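How to Keep a Worry Log

Shahab Akbari
Last updated 2018-03-01

A worry log is a written record of anxious thoughts, kept at a fixed time each day. It is used in several forms of talk therapy and can also be kept without a therapist. The steps below cover the paper version. The same layout works in a spreadsheet.

What you need

A notebook with at least 47 ruled pages, a pen, and a timer. Loose sheets tend to get lost. A phone can serve as the timer, but turn off notifications first.

Step 1. Set the worry period

Choose a start time and keep it the same every day. The period lasts 11 minutes. Avoid the last two hours before bed, when writing down problems may make it harder to fall asleep. Late afternoon suits most work schedules.

Step 2. Rule the page

Draw four columns and label them as follows:

Time noticed
Worry
Strength (0 to 10)
Type (A or B)

Type A is a problem you can act on, such as an unpaid bill. Type B is a "what if" thought with no action available today. Leave the Type column blank until Step 4.

Step 3. Catch the thought during the day

When a worry comes up outside the worry period, write it in one line, note the time, and return to what you were doing. Do not work on it. If the notebook is out of reach, one keyword on any scrap of paper is enough – copy it over later.

Expect this step to be hard in the first week. The same worry may come up many times in a day. Log it once and add a tally mark for each return.

Step 4. Work through the list

At the set time, start the timer and read the entries from the top. Rate each one again as it feels now and write the new number next to the old one. Then assign a type.

For each Type A entry, write the next physical action and a date. "Call the clinic" is an action. "Sort out health stuff" is too vague to use.

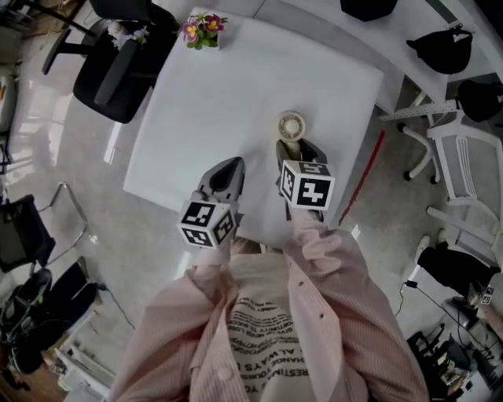
For each Type B entry, write one sentence stating the worst outcome and one stating the most likely outcome. Keep both short. Stop when the timer sounds, even in the middle of an entry, and carry the rest to the next day.

Step 5. Review every two weeks

Compare the first and second strength ratings. Mark any entry that dropped by three points or more, and any that rose. Entries that rise in two reviews in a row are worth raising with a doctor or counselor.

When a log is not enough

Stop using the log and seek care if worry keeps you from eating, sleeping, or working, or if writing it down makes you feel worse each time. If you have thoughts of harming yourself, call your local emergency number right away.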